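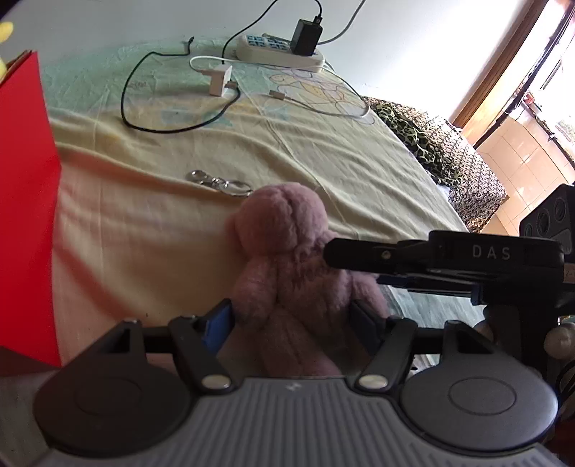
Chapter 4
When the Grip Won't Let Go

My first real robot fault was a boring one. I'd told a gripper to open, the screen said it had opened, and it was still squeezing my glove — with two of my fingers inside! Jolene Katene hit the stop button while I stood there arguing with the screen.

We dug through 4000 lines of log that night and found the trouble at line 957. The program reported the command it had sent and never checked where the jaws were. So let's start there, with the gap between "I told it to" and "it did."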